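Up at 5 again, so I'm writing this with my second cup of tea and the kitchen still quiet. September mornings are getting dark! I had the lamp on for the first half hour and then the sky over Lisside went that thin gray color and I could switch it off.

So, the table. I have been promising myself all summer that I would deal with the table, and yesterday evening I finally cleared it. Everything came off. The mail, the seed packets, the jar of pens that don't work, the library books (two of them overdue, oops), and that big folder of Stavulness paperwork I keep moving from one end to the other as if that counts as doing something about it. The folder is on the stairs now. I will trip over it and then I will file it, that's the plan.

And oh, I'd forgotten how much I like the wood when there's nothing sitting on it. It's so pale, almost white in places, and the grain goes all wavy across it and then bunches up into ripples like the lines on a hiking map. I paid 19 dollars for a tablecloth last spring to cover that up. What was I thinking? 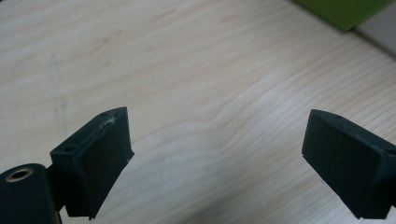 The tablecloth is going in the donation bag, I've decided. It never hung straight anyway and it slid every time I put my elbows down. I do still have to figure out the smudges. They're faint, and you have to look for them, but once I've seen a smudge I can't stop seeing it. I tried dish soap on a rag last night, just a tiny bit, and then lost my nerve and went to bed. My sister says oil it, my neighbor says never oil it, and the can of Jidum wax I bought ages ago has instructions so small I need the good glasses, which were probably under the mail.

Found under the mail, by the way: the good glasses, a birthday card I never sent, 3 rubber bands, and the receipt for the boiler repair. I'd turned the whole house upside down for that receipt!

I also worked out that if I turn the table the other way I could get both chairs on the window side and have breakfast looking out at the yard. I might try it this afternoon if my back is in a good mood. The rug would have to move too, and then the lamp, and then I suppose I'm rearranging the entire kitchen, so maybe I'll just drink my tea.

Need to call Jayasinghe Hardware when they open and ask about felt pads for the chair legs. Also milk, stamps, a new sponge. And the library before noon.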